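About Drelstead

Hi, and welcome! I'm Consuelo Mosquera, and Drelstead is the shared workshop I run with Mwangi Waweru out of the old Garside laundry building. We started with 2 benches and a drill press that pulled to the left (it still does). These days we have 39 members, a proper electrical corner and a door that locks.

Most people join to fix a chair or build a bookcase, and then they wander over to the robot end and we don't see the chair again for months. The big build at the moment is Wusonell, a two-armed machine for tidying up around the house. I wanted it to do dishes. Mwangi wanted shoes, because he has three kids and a very small hallway – and he was holding the soldering iron, so shoes it was.

The arms are slow going. We've spent $1,042 so far, and $225 of that went on a gearbox that was the wrong size. While they get sorted out we do a lot of the work by hand, with a gripper in each fist, trying out ways to get a pair onto a rack. It's harder than you'd think! Laces are a menace.

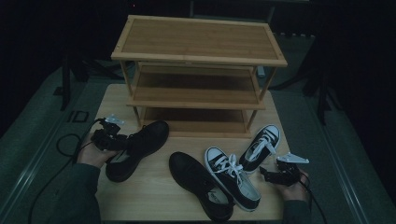 Page last changed: June

Dress shoes and canvas high-tops are a good mix for practice, one kind stiff and smooth, the other all laces and rubber. I'd like to try rain boots next, and Mwangi says slippers.

If you want to have a go yourself, come by on a Saturday. We're open from 10 a.m. and the robot end gets going after lunch. You don't need to know any electronics – I sure didn't. Bring closed-toe shoes, sign the book by the door and ask for either of us.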